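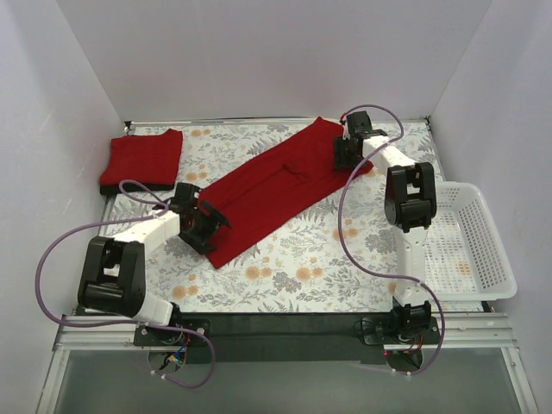 Hanging a knitted textile work without it stretching over the run of a show

Posted by Suryani Nasution, August

I'm installing a group exhibition in a former chapel in Zerkthorpe. One of the works is a hand-knitted wool panel, 400 cm long and 60 cm wide, weighing 9 kg. The artist wants it hung vertically from a single line at the top, with nothing visible at the sides or the foot. The show runs for eleven weeks.

On a test hang it grew by several centimetres overnight, and the stitches in the top rows opened noticeably. I can't put a solid backing on it, as both faces are meant to be seen. Drilling into the wall is not allowed, but there is a picture rail and a tie beam rated well above what I need.

Is there an accepted way of carrying the weight? And how much growth should I put in the condition report as expected?

Melur Wuisan

Plain knit extends far more along its length than a woven cloth of the same weight, so a fixing method meant for tapestry will not be enough by itself. The usual hook-and-loop strip along the top edge spreads the load across the width, but every row below the strip still carries all the rows beneath it.

What I have done for two-sided knitted work:

1. Cut lengths of undyed cotton tape, 1 cm wide, washed and dried first so they don't shrink later.
2. Lay the piece flat and relaxed on a clean table for at least a day. Measure it then, and use that as the reference length.
3. Run the tapes vertically along the inside of a rib or cable, where the stitch structure hides them from both faces. On a 60 cm width I would use four.
4. Catch each tape to the knitting every 8 to 10 cm with a loose stitch in matching wool. Do not pull the thread tight. The tape should be the same length as the relaxed knitting between each pair of stitches.
5. Fix the tapes at the top to a sleeve of cotton webbing and pass an aluminium tube through it. Cap the ends of the tube.

The tapes then take most of the load. Suspend the tube from the tie beam on two stainless cables, not one in the centre, or the top edge will bow.

You need the artist's written agreement before any stitching. It is reversible, but it is still an alteration. If the panel is plain stocking stitch with no rib, the tapes will show on one side and you will have to discuss which.

For the report, record the relaxed length, the length after one hour hanging and the length after 24 hours. I wouldn't state an expected figure. Measure again every Friday and note the humidity beside it, as wool takes up moisture and a chapel will vary a good deal.

Teguh Simanjuntak

Just hang it upside down halfway through. We did that with a scarf piece at Ralano and it evened out.

Zahira Harahap

Turning it only works if the artist has no view on which end is the top, and it means handling it twice. I agree with the tapes. Check the insurance too: ours had a limit of £2,000 per item for anything suspended overhead unless the fixings were signed off by a rigger.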